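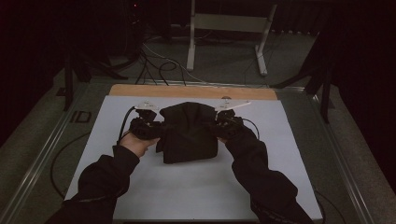

Eero Peltonen replied that the slipping on dark fabric sounded like a grip force setting to him, and could we please send the firmware number and try the Soft profile before anyone took a screwdriver to the jaws.

Fair enough! Firmware is 27, both grippers, and Soft is now on for the pair. Notes below as I go, newest at the bottom. For anyone else at Lambrakis picking up this ticket, we have the Skedance handheld pair on trial until the end of February and the job is cloth: pick up, hold, fold, put down.

Ticket: Skedance pair, right gripper lets go early
Opened: 26 January 2022
Status: open, then closed, see end

Entry 1
Fault as first reported. Right gripper closes on thin cloth, holds it for a moment, then opens a hair and the corner slides out. Left one is perfect. Happens on black jersey and on the tea towels, never on denim. Flovar (the recording software) shows the right jaw as fully closed the whole time, so whatever is going on, it doesn't know about it.

Entry 2
Soft profile tried, as asked. Worse on the right, no change on the left. Put it back to Normal. I do like that you can swap profiles without restarting a recording - the last kit we had made you start from scratch every time.

Entry 3
Swapped the cables over, left to right. Fault stayed with the right gripper, so the cable is fine. Swapped them back and put a bit of tape on each one so I stop mixing them up.

Entry 4
Eero asked for the jaw reading at rest. Left reads 8 when shut on nothing, right reads 11. He says they should match, and that a gap between the two usually means the zero was set with something caught in the jaws. Quite possible! I set the right one up in a hurry on the first morning and there was lint everywhere.

Entry 5
Cleaned the pads with a dry brush and set the zero again:
Power on with the jaws open.
Hold the side button until it beeps twice.
Squeeze shut, wait for the long beep, let go.
Save in Flovar under Devices, then Right, then Zero.

I missed the Save step the first time and the old value came back after a restart. The manual has it on a different page from the rest, so Skedance, if you're reading, please move it.

Entry 6
Right now reads 8. Jersey held by both corners for a full minute, three goes, no slip. Tea towels the same. I'm really pleased with how little you have to squeeze when both sides are set properly, and my wrists are too.

Entry 7
Question from Trerico, who have the same pair: does the zero drift with use? Eero's answer was to check it every 1000 closes, and sooner with fluffy cloth. Flovar keeps a count under Devices.

Closing this one. Separate ticket to follow about the short strap on the left handle.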